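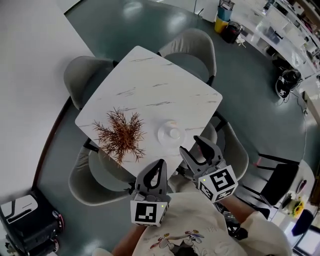
授業資料 > 産業社会と労働 > 職場の自動化 > 第7回

最終更新:1月

第7回 手持ちグリッパによる動作収録と現場作業の再編

1. 今回の範囲

前回は搬送工程の自動化を扱い、経路が固定できる作業と固定できない作業の区別を確認した。今回は後者のうち、卓上の物品の整理、椅子の整頓、備品の補充といった、室内環境に依存する軽作業を対象とする。この種の作業では、動作を人が記述して組み込む方式の費用が高く、人の動作を収録して学習に用いる方式が検討されることが多い。収録という業務が職場に加わったとき、従来の作業者の職務がどう変わるかが本回の主題である。

事例には、貸会議室と共用ラウンジの運営会社Kurianを用いる。同社は清掃・整頓業務の一部を自動化する計画を立て、その準備として動作収録を社内業務に組み入れた。計画の名称はPellano、収録の管理に使う社内システムの名称はFlesbyである。

2. 収録の方式

2.1 手持ち式の特徴

作業者は左右の手に一台ずつグリッパを持ち、通常の作業と同じ場所で物品を扱う。ロボット本体を遠隔操縦する方式と比べると、次の差がある。

・機体を搬入しなくても収録できる。会議室の空き時間を利用しやすい。
・腕の動きは人の関節に従う。機体の可動範囲を超える動作も記録されるため、後段で除外処理を要する。
・指先の感覚は直接には得られない。把持の強さは開閉量と目視で判断する。
・器具の重量は作業者の前腕と手首が負担する。

グリッパの位置と姿勢は、外面に取り付けた白黒のマーカーなどを手がかりに推定する。マーカーが身体や家具に隠れると推定が途切れることがある。このためKurianの手順書では、肘を張りすぎないこと、袖が器具にかからないようにすることを定めている。

2.2 一回の収録の構成

収録単位を「試行」と呼ぶ。一試行は、開始姿勢、接近、把持、移動、解放、終了姿勢の六段階からなる。把持に失敗した試行は削除せず、失敗の記号を付けて保存する。失敗例の扱いは学習側の担当が決めるもので、現場の作業者が判断して捨ててはならない。

対象物は形状によって難度が異なる。つまみのある小型の容器は把持点が明確である一方、つまみの径に対して指の開きが大きいと位置決めに時間がかかる。枝が放射状に広がる乾燥植物の飾りは接触だけで形が崩れるおそれがあり、手順書では「回避対象」に分類される。椅子は指先で持ち上げず、背もたれを押して動かす。

3. 職務の変化

3.1 職務分割の前後

計画前、ラウンジ担当は12人で、全員が同一の職務記述書に基づいて働いていた。計画後は次の三区分となった。

(a) 整頓担当:従来どおりの業務
(b) 収録担当:整頓業務と動作収録を兼務
(c) 確認担当:収録済み試行の分類と記号付け

人員数は変更していない。ただし(b)と(c)は希望制とし、12週間を一期として交替する。初期に収録担当を固定したところ、同じ癖をもつ動作がデータに偏り、特定の作業者の手首に負担が集中した。交替制はこの二点への対処として導入された。

第一期に保存された試行は1,480件、このうち確認担当が「再確認」に回したものが21件であった。再確認の主な理由は、マーカーの遮蔽と、開始姿勢の不統一である。比率そのものは小さいが、再確認の処理は一件ごとの映像視聴を伴う。件数だけで業務量を見積もると、確認担当の所要時間を過小に評価することになる。

3.2 熟練の位置づけ

整頓業務の熟練は、従来、速さと手順の省略として現れた。複数の物を一度に片づける、歩きながら椅子を寄せる、といった動作である。収録ではこれらが不利に働く。段階の境界が不明瞭になり、試行として切り出せないためである。

現場責任者のJaruwan Panyasiriは、社内報告で「経験の長い者ほど、最初の週に不合格の試行が多い」と記している。同報告によれば、該当者の多くは二週目以降に収録用の動作を身につけたが、通常業務に戻った際に動作が遅くなったと感じる者もいた。測定は行われておらず、本人の申告にとどまる点に注意すること。

同じ現象について、業務設計を担当したSaranya Menonは別の見方を示した。熟練者の省略動作には物品の優先順位に関する判断が含まれており、段階ごとに区切った収録ではその判断が残らない、という指摘である。この指摘を受け、第二期からは試行の前に「どれを先に動かすか、その理由」を短く口述する欄がFlesbyに追加された。

3.3 評価と賃金

収録担当には時間当たりの手当が付く。件数に応じた支払いは採用していない。件数制では把持しやすい物に試行が集中し、難度の高い物の記録が不足すると予想されたからである。確認担当には当初手当がなく、第一期の終了時に収録担当と同額に改められた。

動作データの利用範囲は、同意書で学習用途に限定される。勤務評価への転用は禁止である。ただし、試行には担当者番号が付くため、技術的には個人別の所要時間を集計できる。禁止が規程のみに依存するか、閲覧権限などの仕組みで担保されるかは、事例を読む際に区別しなければならない。

4. 作業環境への影響

収録は営業中の区画で行わない。利用者の私物や会話が記録に入ることを避けるためである。空き時間は朝と夕方に集中し、担当者の勤務時間帯もそれに合わせて移動した。早番を希望しない者が収録担当に応募しにくくなる点は、第一期の聞き取りで複数の担当者から挙がっている。

身体負荷については、連続収録の上限と休止時間を手順書に記載する。上限は器具を保持している時間で数え、待機中に器具を台へ置いた時間は含めない。後者を含めると、機器調整の長い日に実際の保持時間が短く制限され、逆に調整のない日の負荷を見落とす。

床面の配線と一時置きの物品も確認項目に入る。両手がふさがった状態で移動するため、通常の整頓業務より転倒時の危険が大きい。椅子の間を通る動線は、開始前に器具を持たずに一度歩いて確認する。

5. 比較事例

倉庫業のCuvowでは、動作収録を外部に委託し、社内の作業者は関与しなかった。社内の職務区分は維持されたが、収録された手順と現場の手順が一致せず、導入後の調整を作業者が勤務時間内に引き受けることになった。この調整時間は計画書に計上されていない。Kurianの方式は収録の負担を前倒しで可視化したもの、Cuvowの方式は後に移したものと整理できる。どちらの総労働時間が少ないかは、公表資料からは判定できない。

6. 用語

試行:開始姿勢から終了姿勢までの一回の収録単位
遮蔽:マーカーが撮影側から見えなくなる状態
回避対象:把持せず、接触も避ける物品
再確認:分類が確定せず、映像視聴に戻す処理

7. 次回までの課題

自分の知る職場から軽作業を一つ選び、2.2の六段階に分けて記述すること。境界を決めにくい箇所には印を付け、そこで作業者が何を判断しているかを併記する。A4判一枚、火曜の授業開始時に提出。次回は3.3で触れた個人別データの集計と、その閲覧権限を扱う。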